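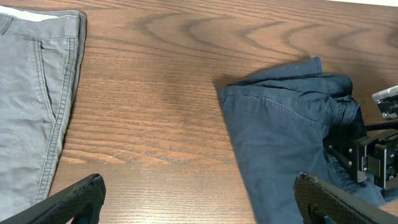

Ciarán Mulligan wrote to me under my earlier post: "Why do you pay for new fingers? Put some rubber tape on the old ones and you will have the same grip." I tried the tape first, Ciarán. It held well for a few days, and then the corner started to peel and the cloth got caught on the glue. So I bought the Vellero soft-goods fingers, and this is my review after using them since June.

What you get in the box: two pairs of fingers, a bag of screws and a small sheet with drawings. One pair costs less than the double set, but I have two arms and wanted them to be the same. Mounting took me one evening. The holes fit my arms without drilling, but the screws in the bag were a little too long, so I used my old ones.

My task is clothes. The arms must pick up trousers and shirts from the table, pull them straight and fold them. I made 1,570 grasp attempts in total, 782 with my old fingers and the rest with the Vellero. I did not keep a proper record of every miss, so please do not ask me for a percentage. My impression is that the thick waistband of trousers is now easy. A single layer of thin cotton is still difficult, and the fingers often take two layers when I want one.

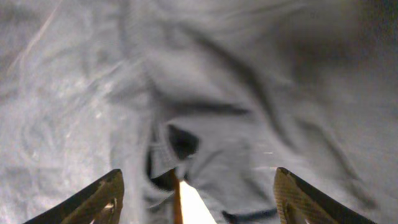
Gray cloth at close range, seen from the wrist camera.

The wrist camera is where I have my biggest complaint. When the fingers go down into a pile, the picture becomes soft and it is hard to judge which fold is the top one. The Skonesby lens I had before was sharper at a short distance, but its view was too narrow for two garments at the same time. I stay with the wide one and I use the upper camera to decide where to go.

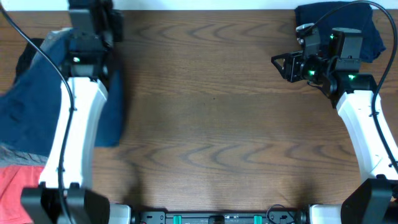 With both arms working, the cables need attention. I leave a generous loop at each wrist, otherwise the cable pulls when the gripper turns. The Vellero fingers are light, and I did not need to tune the controller again after I changed them. Only the closing force I made lower, by 12 percent, to leave fewer marks on soft fabric.

Good: easy to mount, strong on seams and waistbands, the same shape on both sides.
Less good: screws too long, thin cotton, no spare pads in the box.

I would buy them again for trousers and sweatshirts. If you fold mostly thin shirts, ask Vellero first if they will sell you a narrower tip. I sent them this question on Tuesday and I am still waiting.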